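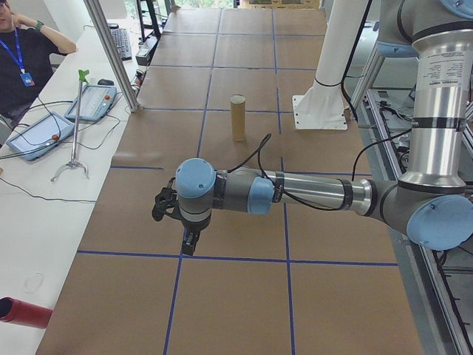 Water Use and Leak Loss in Student Housing at Haverford Court
Final Project Report
Department of Building Studies, Gretovham College
Submitted by Amos Brannigan, Thu 20 June

1. Purpose

The purpose of this project was to find out how much of the water supplied to the Haverford Court residence is lost through leaking toilets, taps and pipe joints, and to recommend repairs that the Housing Office could carry out within its normal yearly budget. The residence was selected for its age and its single main water meter, which makes total use easy to follow from one day to the next.

2. Background

Haverford Court is a three-story residence with 60 apartments arranged along two corridors on each floor. The original pipework is copper. Parts of the ground floor were replaced with plastic pipe after a burst in an earlier winter, but the Housing Office holds no drawings showing where the new pipe begins and ends.

Water is included in the rent, and residents do not receive a bill for it. Earlier student reports on the building dealt with heating and window drafts. Water had not been studied, and the only existing records were the monthly meter readings kept in the plant room log. Several of these were missing, and one month had been entered twice with different values.

3. Method

The work was done in 2 stages. In the first stage, the main meter was read late at night and again before most residents were awake. Use during these hours should be close to zero apart from an occasional flush, so a steady flow through the night was taken as a sign of leakage. Readings began in October and continued through the end of the spring term, with a break during the winter closure.

In the second stage, apartments were inspected with the written consent of the residents. Each toilet tank was tested with a dye tablet, and the bowl was checked after fifteen minutes. Taps were shut off firmly and watched for drips. Visible joints under sinks were wiped with a dry paper towel, which was then checked for damp spots. Results were entered on a one-page form and later copied into a spreadsheet.

The Housing Office lent the project an Ondex clip-on flow meter for use on the risers. It gave uneven readings on the older copper pipe – possibly on account of scale inside the pipe – and its results were left out of the final figures.

4. Results

Night flow through the main meter averaged some 275 gallons per night during the weeks in which the building was fully occupied. The flow did not fall to zero on any night of the study. It was slightly lower during the short spring recess, when many residents were away, but the change was small. This suggests that most of the night flow was leakage and only a small part of it was ordinary use.

Toilets were the main source. Dye reached the bowl in many of the apartments inspected, most often on the top floor, where the tank valves appear to be original. Dripping taps were common but added little to the total. Damp joints were found under a few kitchen sinks and were reported to the Housing Office on the same day.

5. Cost of Repair

A price was obtained from Zosex, the supplier already used by the Housing Office, for new flapper valves and fill valves for the whole building. The total came to $3,637 for parts. Labor was not included, as the work would be done by existing maintenance staff during the summer turnover.

6. Limits of the Study

Some residents did not give consent, and their apartments could not be inspected. Leaks in buried pipe were outside the scope of the project. The main meter is also old, and its accuracy at low flow has not been tested.

7. Recommendations

The toilet valves should be replaced on the top floor first, followed by the lower floors as apartments become empty. The Housing Office should read the main meter at night once a month and record the result in the plant room log. Residents should be given a simple way to report a running toilet – the present form asks for eleven separate items of information and is seldom used. Drawings of the ground-floor pipework should be prepared the next time the ceiling panels are opened.

Copies of the inspection form and the meter readings are held by the department office.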